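The Facilities Office reviewed the Kotis floor finish in August, after two coats had been applied to the dark plank floor on the upper landing. The product was chosen over Flomel on price: a full kit came to $427, delivered.

Application was simple, and the odor cleared overnight. The gloss level is high. Overhead lights reflect in bright patches on the reddish-brown boards, and staff who prefer a quieter surface should request the satin version.
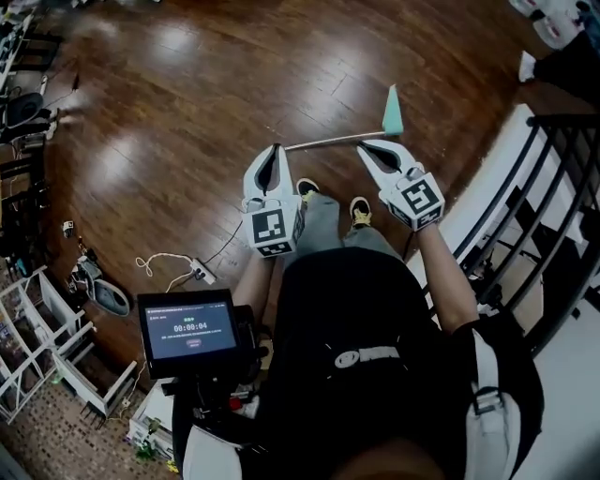
## Rating

7 out of 10. Recommended for landings and offices. The instructions for recoating need more detail.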